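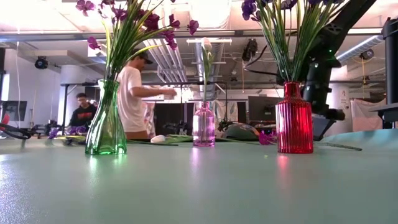

March 10, 2024
By M. Ruiz-Ortega

My grandmother kept a plastic fern in her front hall for 40 years. She dusted it in July, whether it needed it or not, and told visitors it liked the shade. I grew up thinking this was a small family shame. I now read that it was a design choice, and that I should be paying $90 for it.

Fake flowers are back, though the people who sell them would like you to stop saying fake. The word is "permanent." In Irkby, where I live, the shop on the corner used to sell tulips that lasted four days. It now sells permanent tulips and has doubled its window. The woman behind the counter told me mine would look the same in ten years. I have a couch I could say that about, and I don't love it for it.

Still, I understand the pull. Real flowers are a lot of work for something that is already dying when you get it home. You cut the stems at an angle, you change the water, you forget to change the water, and by the end of the week the kitchen smells like a pond. A silk peony asks for none of this. It asks to be left alone, and I have relatives I wish would follow its lead.
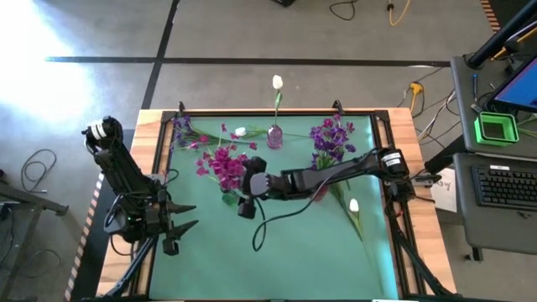 The old trouble was that they looked terrible. Anyone who sat in a dentist's waiting room as a child remembers the roses with a bead of hot glue on every petal, standing in for dew. Makers have since learned that the trick is to get things a little wrong. Hellier, a small catalog I get in the mail without ever having asked for it, charges extra for leaves with brown edges. Its most expensive branch, at $79, has a bite taken out of it by a bug that never lived. I looked at that branch longer than I have looked at most real trees.

Then there is the question of telling people. At a dinner last summer I praised the centerpiece, and the host let me go on for a while before she said it came in a box. Everyone then had to touch it. We passed it down the table like a new baby. A friend of mine has gone the other way and mixes two real stems into each fake bunch, so that whatever a guest accuses her of, she can point to a defense.

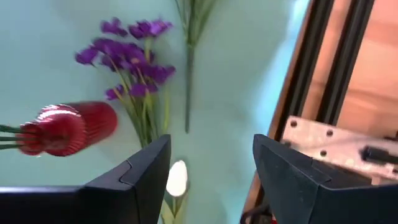

Dust is the catch. It settles on a permanent flower the way it settles on a lampshade, only with more corners. The advice is a hair dryer on the cool setting, or a paper bag with salt in it, which you shake with the flowers inside. I tried the bag. I got salty flowers, and a floor that crunched until spring.

My own home is now split. The bedroom has a permanent orchid from Katosau, a brand I picked because its website did not use the word "timeless." The kitchen gets real daffodils when they're cheap. The daffodils are drooping as I write, and there is yellow dust all over the electric bill. The orchid looks exactly as it did in July. I watered it once, by mistake, and it took it well.

The fern, by the way, went to my cousin. She keeps it in full sun.

Contact us | © 2024 All rights reserved | Back to top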